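Go to the robot open day, even if robots bore you

I drove 38 miles to the Kourkoulas open day in Sudville expecting a show. I thought there would be music and a machine that waved at children. What I got was a long room with a few screens, people crowded three deep, and a simulated arm practicing the dullest chores in any house. I loved it!

The arm lives inside a computer for now. The Asham team builds the practice rooms (wood grain and all), and the control program, called Piltier, tries the same small job over and over until somebody is satisfied. We were allowed to stand right behind the operators and ask anything. I asked far too much.

What won me over was the view from the gripper. From across a room, a robot arm looks sure of itself. Get down where the fingers are and you see how little there is to go on: a big pale curve, a patch of tabletop, two black fingers with a gap between them. I have reached for dishes all my life and never once thought about what a hard thing that is.
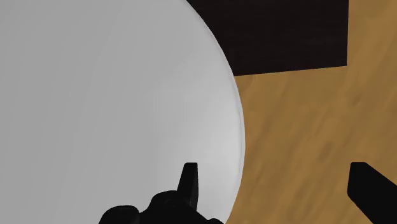
Reader Sudville Nightshift wrote to me after my first short post on the visit and was less charmed. A simulation never has greasy hands or a wobbly table, the letter said, and a town that gives up its hall for an afternoon deserves to see real metal move.

It's a fair complaint, and I'd have liked some metal too. But I think we learn more from watching practice than from watching a polished act. One operator had a log open showing 825 tries at a single task, 511 of them marked as failures, and she scrolled through it for us without any fuss. How often does a company let you read that over its shoulder?

I stayed until 2 in the afternoon, well past lunch, and the crowd by the screens hadn't thinned much. Kids were calling out advice to the arm. More labs should open up like this while the work is still rough, and they should put the failure log on the biggest screen they own.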